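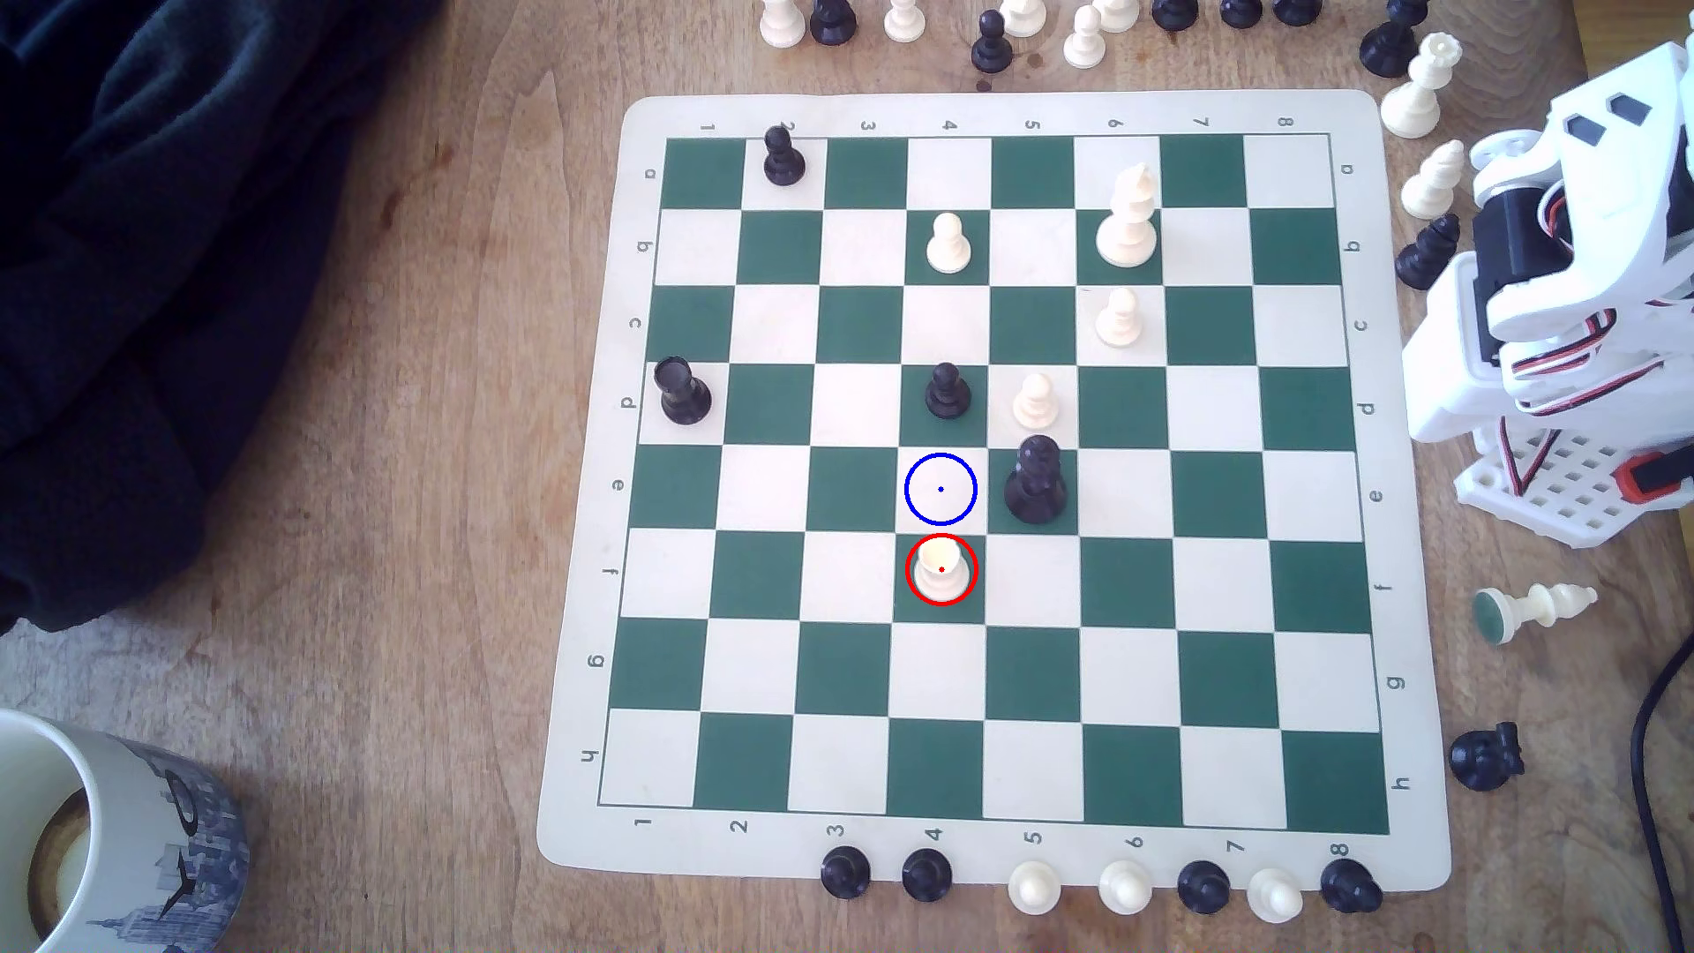

Your move, robot

I walked into the Flisham robotics club at seven in the evening expecting gears, shouting and a smell of hot plastic. Instead I found people going very quiet over a chess endgame (I did have to ask who was winning, and got three different answers).

The club is a student one, and its spring project is called Sturnier. It's a printed white arm with hobby servos at the joints, and the job they've set it is lovely and small: pick up the pawn in the red circle, put it down in the blue one. One square. I could do that with my eyes shut, I thought, and then I watched the students talk about it for an hour and went right off the idea.

The circles are drawn on the camera picture by a bit of software the students wrote and named Jestelon. Red means "take this", blue means "put it there". The arm gets no chess lesson at all. It doesn't know a king from a rook, and it certainly doesn't know that the black king is standing right next door to the square it's been told to use – so if it comes in fat and clumsy, down goes the king, and there's a groan you can hear in the corridor.

They want to collect 2,000 practice moves before the regional meet at Sturnier's rival college in Sin, and when I visited in March they'd logged more than 300. Each one is set up by hand. Somebody puts the pieces out, somebody checks the markers, somebody writes the result on a sheet, and round they go again. I had a turn with the sheet and was told off for my sevens!

What I hadn't expected was how much of the evening went on the gripper. Too tight and the pawn pings out sideways, too loose and it slides. They've printed 17 versions of the tips so far, and the old ones live in a biscuit tin that gets passed round to visitors like a photo album.

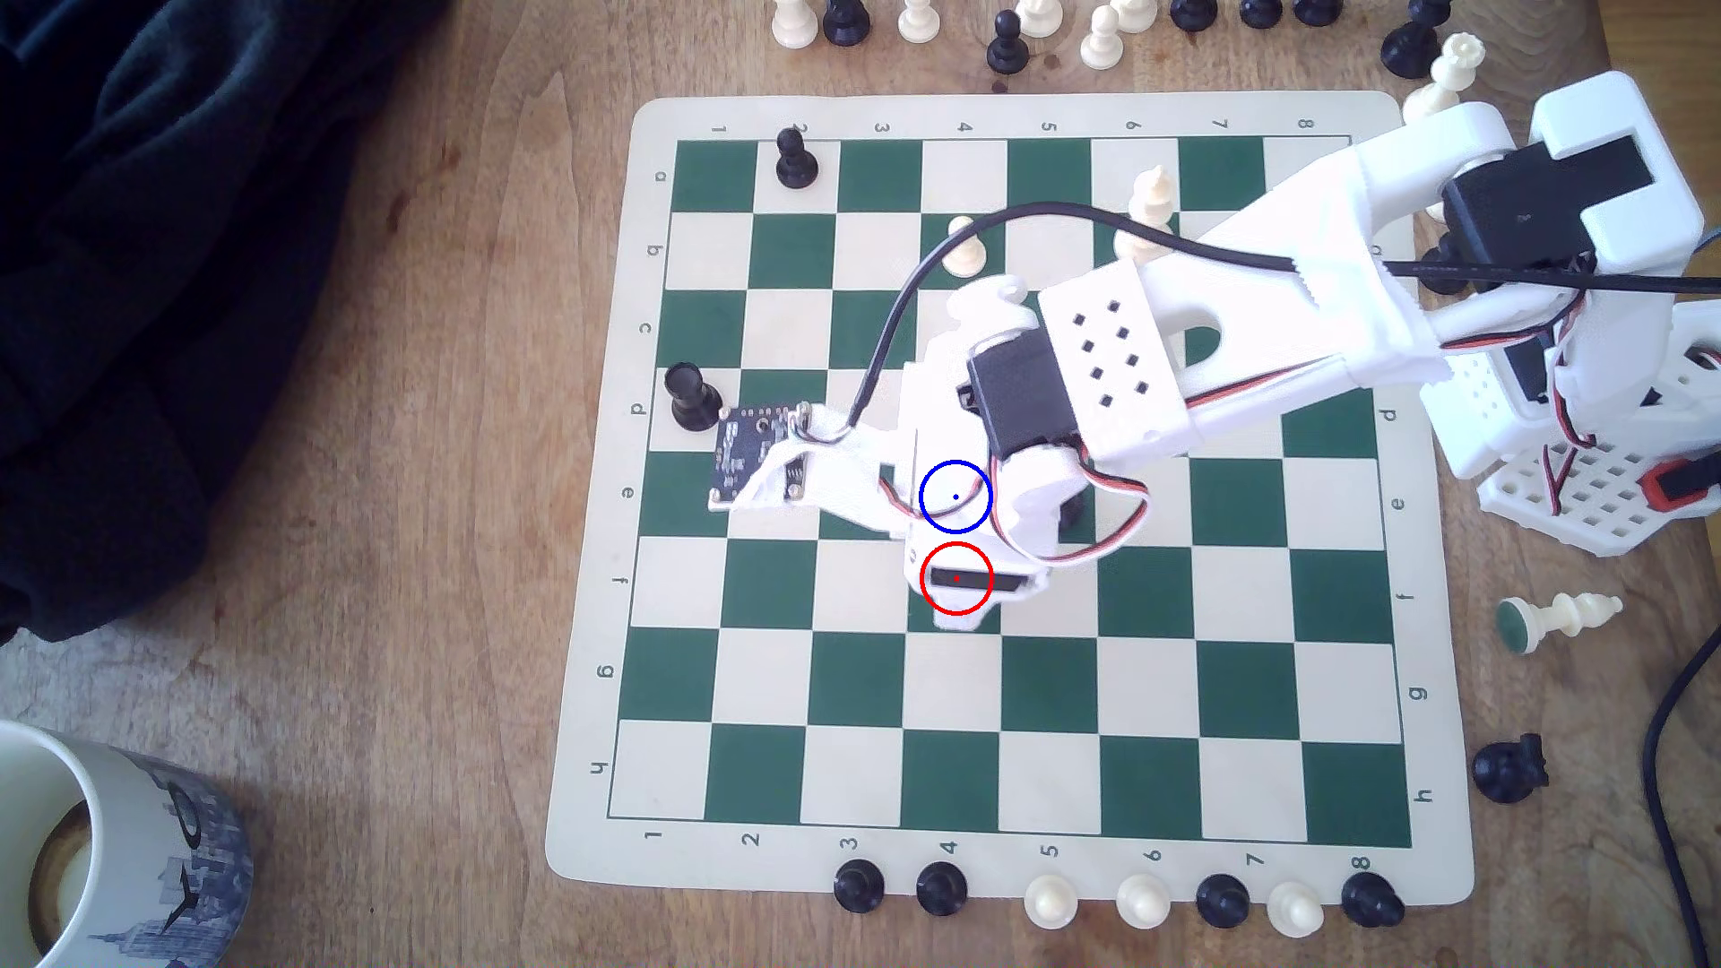 One of the students told me she'd joined for the coding and had ended up caring far more about felt bases and how grippy a vinyl mat is. She'd never played chess before the project either, and now she plays on the bus. When I asked how many moves were left, she said 1,998 had sounded like a lot after the first two, and that she'd stopped doing the sum.

I stayed until they packed up at half past nine. I've been asked back for the trial run, provided I practise my sevens.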